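Hitik Teach Kit -- hand controller and practice world

Show the arm once, by hand, from your desk. Hitik is a handheld controller plus the Gandside practice world. You move, the gripper on screen moves, every run gets saved. No code. Runs load straight into Brarex for training.

In the box: controller, spare trigger, 13 ft cable, wall charger, quick card. Part no. 1833. Software is a download, link comes with your order email.

Practice world has open rooms and tight ones. Start open. Stone Passage is the one most shops ask for -- bad light, angled walls, not much to steer by.

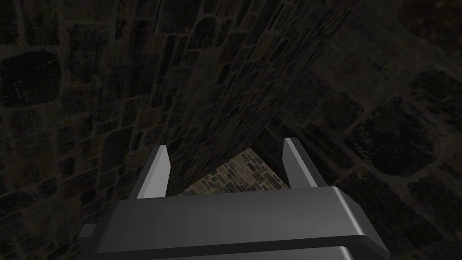 Stone Passage, gripper view. Fingers open, lit stonework ahead.

Saving runs: press the side button to start, again to stop. Bad run? Hold for a second and its gone. Storage is 3000 runs per user, older ones can be moved to your own drive. Pause works any time, even mid-reach.

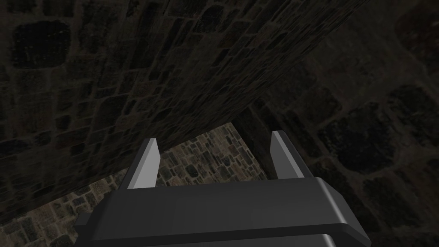

Hand speed matters more than people expect. The arm learns your hesitations too, so slow and even beats quick and jerky. Angus Ritchie does our setup calls and has new users keep the fingers wide apart on the way in, with the brighter cobbles in the gap between them, and leave the dark wall on the right alone. Close only when you have somthing to close on. Repeat from a few different starts.

Works with: Beddoe two-finger grippers, all current models. Older Beddoe needs adapter 1351, sold separately. Left-hand controller ships from April, same price.

Questions on orders or school pricing -- ask for Unathi Visser, mornings best.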